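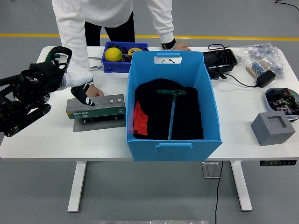 **Why do clothes in movies look so old?**

Quick one today, lots to get through.

Think of a movie with a pirate in it. Or a kid who gets lost in the woods. Now think about the shirt. Muddy, right? Ripped at the elbow. Collar gone a funny yellow color.

That shirt was probably brand new a few weeks before filming. Somebody made it look old on purpose. It's a real job and it has a name: **breakdown**. The person who does it is called a breakdown artist, or sometimes an ager-dyer. (Ager like "age" with an r on the end. Not anger.)

**Why not just use old clothes?**

Sometimes they do! But old cloth is weak. It tears when the actor runs. And a movie often needs the same shirt more than once. One clean for the start of the story, one a bit dirty, one totally wrecked. Plus extras for the stunt person, who might be a different size. Try finding five matching old shirts at a thrift store. Good luck.

In *Drundlow*, a movie about two cousins who live on a river barge, the girl Esteban wears just one green coat the whole way through. One coat in the story. 2 coats at the beginning of the planning, and then the script changed, and by the end there were a lot more than that. The whole movie used 1,690 pieces of clothing if you count socks. They counted socks.

**How do you make a coat old?**

Start by thinking about the person. Where do they put their hands? Pockets, so the pocket edges get shiny and dark. Do they kneel a lot? Knees go pale and baggy. Do they wipe their nose on thier sleeve? Yuck, but yes, that shows too.

Then the tools. Mostly boring stuff:

- sandpaper and cheese graters, for rubbing the cloth thin
- a wire brush
- stones in the pockets, so they sag
- tea or dye, to take away the bright new look
- paint that looks like mud but doesn't fall off
- a spray bottle, for sweat marks

Real mud is a pain. It dries, it cracks, it drops off on the floor, and then the coat looks different in the next shot. Painted mud stays put.

Mirjam Fankhauser did the breakdown on *Drundlow*. She spent 60 hours on the first green coat. Most of that was waiting for things to dry. "I always start with the elbows," she told us. "If the elbows are wrong the whole coat is wrong."

**What about the order?**

Tricky part. Movies aren't filmed in story order. The last day of the story might get filmed first, so the very dirty coat has to be ready before the clean one is even needed. So there's a chart. Each day in the story gets a line, and each line says what the coat looks like. Small rip left cuff. Button missing. Mud up to the pocket.

Baltasar Carretero kept the chart for *Drundlow*. He took photos of every rip too, with a ruler next to it, so the next coat could have the same rip in the same place. You can spot mistakes in some movies if you look hard. A button is gone, then it's back, then gone again. Oops.

**Words to know**

*Distress:* to wear cloth out on purpose. In normal talk it means being upset. Different thing.

*Multiples:* copies of the same costume.

*Continuity:* keeping things matching from one shot to the next.

**Try it**

Get an old T-shirt and ASK FIRST. Really ask. Then pick a person. Baker, gardener, a kid who climbs trees. Rub the spots they would rub with a bit of sandpaper, on an outdoor step or a board, not the good table. Dip it in cold tea for an hour. Squeeze, hang it up, let it dry all the way before you decide if its dark enough. Wet cloth always looks darker.

Show someone and see if they can guess who wears it.

Next time: hats. How they stay on in the wind.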